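Hedine Community Help > Fashion and Events > Red Carpet

What should I wear for a charity gala when the invitation says "black tie, garden theme"?

Posted by Ruth Alvarado

Hello everybody. My company bought a table for the Ondura Foundation gala in January and I am one of the people who must go. The invitation says "black tie, garden theme" and nothing more. I have never been to an event like this. I only look at the red carpet pictures every year, and there the people wear flowers on the head, long trains and capes, which I think is too much for a person who works in accounting.

I have one long dress in dark green, satin, without any pattern. I bought it for the wedding of my cousin and I paid $175 for it. I would like to wear it again and not spend a lot more. My colleague tells me that I must buy a new dress with printed flowers, otherwise it will look like I did not read the invitation. There will be a photographer at the entrance, and this makes me a little nervous.

I would be thankful for advice from persons who have been to such an evening.
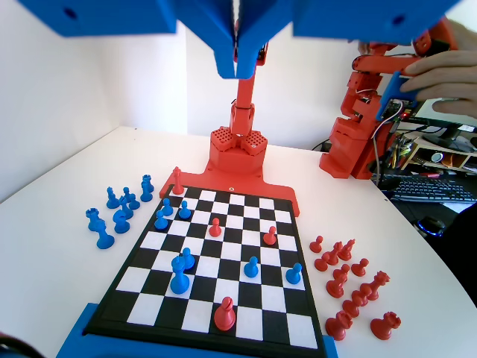

Can I wear a plain dress if the gala has a theme?

A plain dress is fine at most charity galas, provided it is long enough for black tie and one other thing you wear speaks about the theme. This can be a brooch, the earrings, a small bag or a flower in the hair. The full costume is for the famous guests, who have a designer and a car waiting.

Replies

Wálter Huanca

I worked for 4 years in the cloakroom and later at the guest desk of the Varthorpe Hotel, where there are many evenings of this type, so I have seen a lot of dresses arrive. Your dark green satin is a good choice for a garden theme. Green is already the garden. Please do not buy a second dress only because of your colleague.

What I would do in your place is this. First, try the dress with the shoes that you will really wear, and look if the hem touches the floor. The most frequent problem I saw at the door was a hem that was too long, and the guest had to hold it in one hand all evening. A tailor can correct it, but in January they are slow, so go early. Second, choose one flower piece and make it a good size. Very small pieces disappear in the photographs. A silk flower on the shoulder or at the waist looks better on satin than a necklace, in my opinion. If you pin it, put a bit of felt behind, because satin keeps the holes of the pin.

About the photographer, you do not need a pose. Stand with the body turned a little to the side, put the bag in the hand that is farther from the camera, and wait until he has taken two or three. Nobody will ask you who made the dress. If somebody asks, you can say it, there is no shame in a dress from a normal store.

Bring also a wrap or a short jacket. The entrance is often open to the street, and the line moves slowly. Black velvet would go nicely with the green.

henao_style

just rent one!! I rented for a gala last year and paid $141 with the cleaning, it had big pink peonies on the skirt and everybody loved it. No need to own something you wear one time. But check the return day, mine was on Friday and I almost forgot.

Ruth Alvarado

Thank you both. I looked at renting, but the nice ones in my size are expensive. One was $828, and that was without the shoes! So I will stay with my green dress. Wálter, I found a cream silk flower that is as large as my palm. Do you think it is too big for the shoulder?

Wálter Huanca

For the shoulder this size is good. Put it a little toward the back, so that it does not touch your chin when you turn the head. If you wear it there, take simple earrings, close to the ear, and leave the necklace at home.
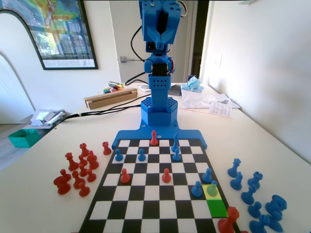 Related topics in Red Carpet

How long should a black tie dress be with flat shoes?
Velvet or satin for a winter gala
Can men wear a colored dinner jacket to a themed evening?
How to store a silk flower brooch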